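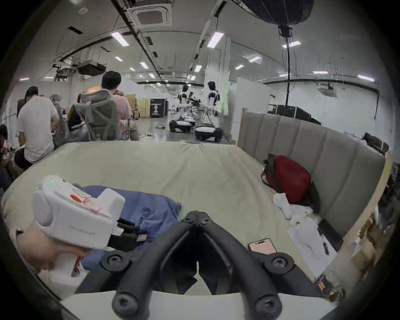

Milica Backlund
Technical Writer, Process Documentation, Narkach

Print this page | E-mail this page

4. Preparing the Dastora 329 mold press for a new mold

This section explains how to change the mold on the Dastora 329 and how to bring the press to working condition again. Please read all of it before you begin. If you only want to clean a mold that stays in the press, go to Section 6.

4.1 Before you start

You will need the lifting bar, the torque wrench from the press cabinet, a brass scraper and clean cotton cloths. Check that the number engraved on the mold is the same as the number on the job card. Molds for the Clamelska feedstock have a C after the number and must not be used with other feedstocks - the shrinkage is different and the parts will be out of size after firing.

CAUTION: Ceramic feedstock wears steel quickly. Do not use a mold with visible scratches near the gate. Put it aside and fill in form 3096.

4.2 Removing the old mold

1. Finish the current cycle and select MANUAL on the panel.
2. Purge the barrel with the cleaning compound until the material comes out in one even color.
3. Move the injection unit fully back.
4. Close the mold and switch off the mold heating. Wait until the panel shows less than 60 °C.
5. Close both water valves and disconnect the hoses. Keep a tray under the connectors, as a small amount of water always stays inside.
6. Fit the lifting bar and take up the slack in the chain. Do not lift yet.
7. Loosen the clamps on the moving side first, then the clamps on the fixed side.
8. Open the platens slowly and lift the mold out straight.

WARNING: Never put your hands between the platens when the pump is running, also when the guard is open and the red lamp is off.

4.3 Installing the new mold

1. Wipe both platens with a dry cloth. Remove any hard particles with the brass scraper. Do not use a steel one.
2. Lower the mold until the locating ring enters the fixed platen. It must go in without force. If it stops, lift the mold a little and try again.
3. Close the platens at slow speed until they touch the mold.
4. Tighten all clamps by hand, then with the torque wrench, going from corner to opposite corner.
5. Remove the lifting bar.
6. Connect the hoses. The blue mark is the inlet.
7. Open the water valves and look for leaks.

Note: On presses delivered before March the inlet has no mark. It is the lower connector.

4.4 First shots

1. Switch on the mold heating and wait for the READY text.
2. Load the recipe from the job card. Do not change the holding pressure of another recipe and save it with a new name.
3. Make the first shots in MANUAL and put these parts in the regrind box.
4. When the parts fill completely, select AUTO.
5. Reset the shot counter. The press will ask for a mold inspection after 200 shots.

If the parts stick in the mold, see Section 7.2. If there is a thin edge of material along the parting line, stop the press and check the clamps before you change any setting - in most cases one of them is not tight enough.

Last updated: July 18, 2020
Shares: 3 | Comments: 0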